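Girham Play Room: your questions answered

We get a good many of the same questions at the door, so Dayana Zapata has sat down with a pot of tea and written out the answers properly. If yours is missing, do ask us on a Thursday, when the two of us are in together.

What does a session cost, and how long does it last?
Each session runs for 70 minutes and costs £6 per child. Grown-ups come in free, and so do babies in arms. We take up to 16 children at a time, so booking is wise in the school holidays.

Do you lend toys to take home?
We do, and we love it when families use the shelves!
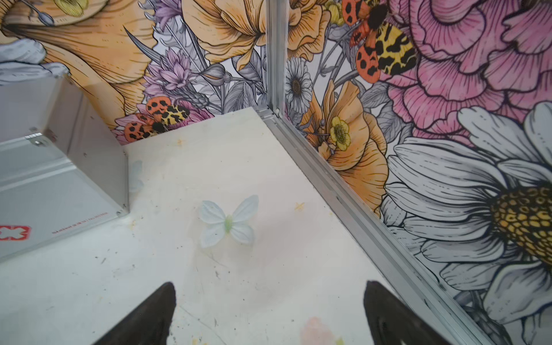 Borrowing is free once you've joined, and you may keep a toy for two weeks. Most things are sturdy enough for any age, but a few of the pretend-play bits need gentler hands, and we'd ask you to keep those for the over-threes. The butterfly is one of them, with its pale bluish-white fabric wings and little light-green body, so please pop it on the top of your bag where the wings won't get squashed on the way home.

Can we borrow the building blocks too?
Yes, though they go out as a whole set, as it's so hard to build anything decent with half of one. The Funwood bag and the Delen bag are kept on separate shelves, and we also have a mixed bag made up from years of kind donations (the children seem to like that one best, odd shapes and all).

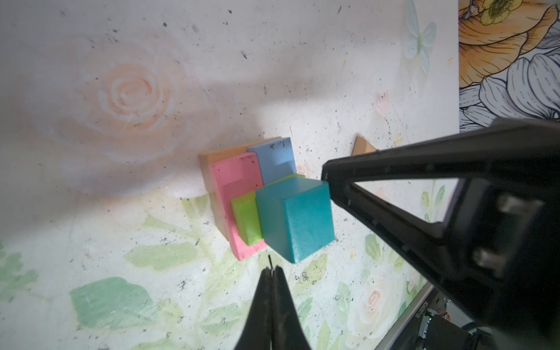 Wooden blocks on the flowery tabletop, with the teal cube nearest.

How should we clean the blocks?
A cloth wrung out in warm soapy water is plenty. Please don't soak wooden ones or put them in the dishwasher, and let them dry overnight before they go back in the bag.

We've lost a piece. Are we in trouble?
Not a bit of it. Mrs Urbonaitė at the desk keeps a tin of strays, and the missing piece may well be in there already. Replacements are 80p each if it never turns up.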